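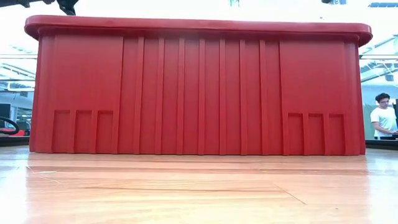 Anhang 1 zu Ticket 4000: rote Kunststoffkiste auf dem Tisch

Betreff: Etikettendrucker zieht nach jedem Etikett ein leeres nach
Status: gelöst
Bearbeitet von: Facundo Toledo, Support Giretti

Anfrage, 9:35 Uhr
Liebes Support-Team, ich hoffe, ich bin bei Ihnen richtig, man wird ja heutzutage gern weitergereicht. Wir beschriften bei Jornumitz unsere Lagerkisten mit einem Drucker aus Ihrem Haus, und seit dem Wechsel auf die neuen Rollen von Dwivedi kommt nach jedem bedruckten Etikett ein leeres hinterher. Aus- und Einschalten habe ich natürlich probiert, das Kabel auch, und meine Kollegin hat ihm gut zugeredet. Von der Rolle sind jetzt schon 35 Etiketten im Papierkorb gelandet, und das tut mir in der Seele weh!

Antwort, 10:10 Uhr
Guten Tag und vielen Dank für die ausführliche Schilderung, Sie sind hier goldrichtig. Das klingt sehr danach, dass der Sensor noch die Etikettenhöhe der alten Rolle im Kopf hat. Bitte schauen Sie einmal im Treiber unter »Medium«, welche Höhe dort steht, und messen Sie ein Etikett mit dem Lineal nach (ohne die Lücke zum nächsten). Danach den Deckel schließen und die Vorschubtaste 5 Sekunden gedrückt halten, bis die Lampe blinkt. Er schiebt dann ein paar leere Etiketten durch, das gehört zum Einmessen.

Rückmeldung, 11:20 Uhr
Im Treiber stand noch die alte Höhe, das habe ich geändert. Nach dem Einmessen war es besser, aber jedes dritte oder vierte Mal kommt weiterhin ein leeres mit. Die Firmware ist laut Testseite Version 171, falls Ihnen das etwas sagt.

Antwort, 11:45 Uhr
Das sagt mir sehr wohl etwas, danke! Bei diesem Stand bleibt der Sensor gern auf »Schwarzmarke«. Bitte auf »Lücke« umstellen, speichern und noch einmal einmessen.

Rückmeldung, 13:05 Uhr
Läuft! Zwei Bögen Kistenetiketten am Stück und kein einziges leeres dabei. Ganz herzlichen Dank für Ihre Geduld, auch von der Kollegin. Das Ticket darf gern zu.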